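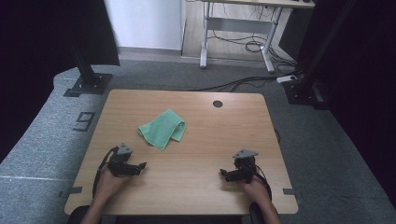

Folded green cloth on the table

Raswood Town Football Club
Minutes of the general committee, 5 May 2026, in the upstairs room

1. Opening
Zyanya Zavala took the chair, there being no other offers. The minutes of the last meeting were agreed once the word "shambles" had been changed to "delay" in item 6.

2. First-team manager
The chair confirmed that the manager has left by mutual consent, the club having consented first. Eleven letters of application were expected and three came. One is from a man who would like to be paid in advance, one is from the previous manager, and the third is from the reserve coach at Clilley, who can spell the name of the club. It was agreed to see the third.

Otakar Michalík asked whether the previous manager ought to be told no in writing. Agreed. The secretary will draft something kind and the chair will take out the adjectives.

3. Away match at Skonduslow
The league has written again about the abandoned match in November. Its position is that the floodlights failed. Skonduslow's position is that the floodlights were perfectly sound and that our goalkeeper had wandered off. The replay has been set for neutral ground at Clilley, kick-off to be settled by the two clubs, who are not at present speaking. The secretary will write to Skonduslow and try to sound like someone else.

4. Gate and money
Attendance for the last home match was 937, the best of the season. This is put down to the visitors bringing two coaches and to free entry for under-twelves, several of whom were shaving. Takings on the gate were therefore lower than for the match before.

A bill for £40 has come in for corner flags. We already have corner flags. Otakar Michalík will find out who ordered them and whether they can be made to stop.
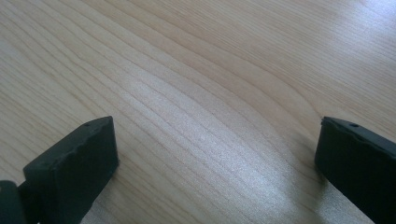 Zyanya Zavala said that if the under-twelves were going to be let in free then somebody on the turnstile should be prepared to look them in the eye, and that she would do it herself for the first match of next season. Accepted with some speed.

5. Shirt sponsor
Semeniuk have offered to carry on for another season on the same terms, provided their name is moved from the back of the shirt to the front. Their letter points out that we are most often photographed walking back to the centre circle, which the meeting thought would argue for leaving it where it is. Terms accepted. New shirts to be ordered in the usual sizes, plus one larger for the centre half.

6. Season tickets
Price to go up to £100. Otakar Michalík voted against and asked for this to be minuted. It is minuted. He then asked for his reasons to be minuted as well, and the meeting moved to item 7.

7. Pitch
The goalmouth at the road end is to be reseeded. Players are to be asked to keep off it until it has taken, which the forwards should manage without difficulty.

8. Any other business
The squad list must reach the league with 22 names on it. We have 19 and a maybe. The maybe is to be telephoned.

The key to the away dressing room is still missing.

Next meeting: after the replay, assuming there is one.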